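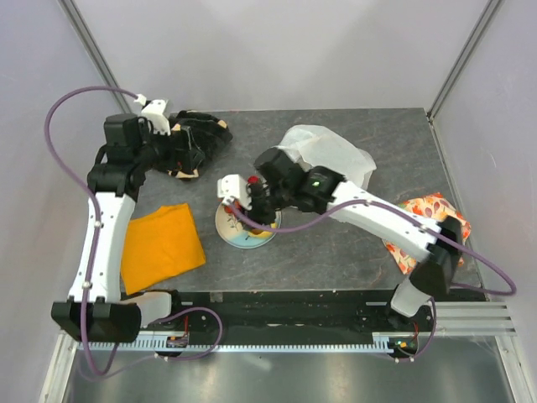
About Endeck

Print this page | E-mail this page

Endeck develops control and planning software for two-armed manipulators. The company was established at Lerkau and employs 36 people in engineering, support and administration. Its customers are research laboratories and equipment builders that require dependable motion software without maintaining a programming group of their own.

The principal product, Jomunley, is a planning and execution environment. It coordinates 2 arms over a shared work surface, checks each proposed path for collision between them, and issues commands to the joint controllers every 15 milliseconds. Operators may review a planned motion, amend it and store it in a catalogue for later use.

Handling of soft and irregular goods is a particular area of work. Bags, cloths and garments change shape when grasped, and a plan computed from a rigid model is seldom adequate. The perception module, Nechyporuk, therefore re-estimates the outline of the object during the motion and returns a revised grasp to the planner. Views from the wrist are combined with those of a fixed camera.

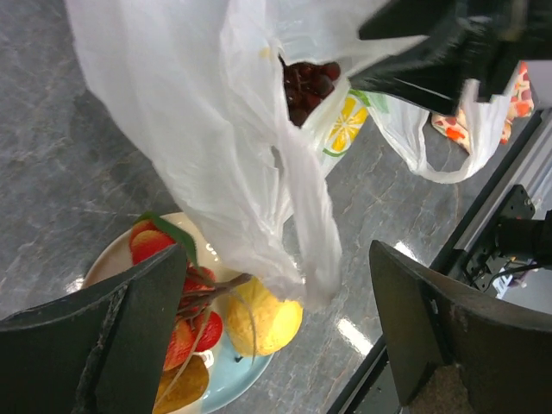
Wrist view of a plastic bag of cherries, its handles held in the gripper of the second arm.

Endeck licenses its software by the workstation. Licences include maintenance releases, issued in March and September, and access to the support centre. Training is offered at Lerkau or at the customer's own premises. Enquiries about licensing and training should be directed to the Lerkau office.

Print this page | E-mail this page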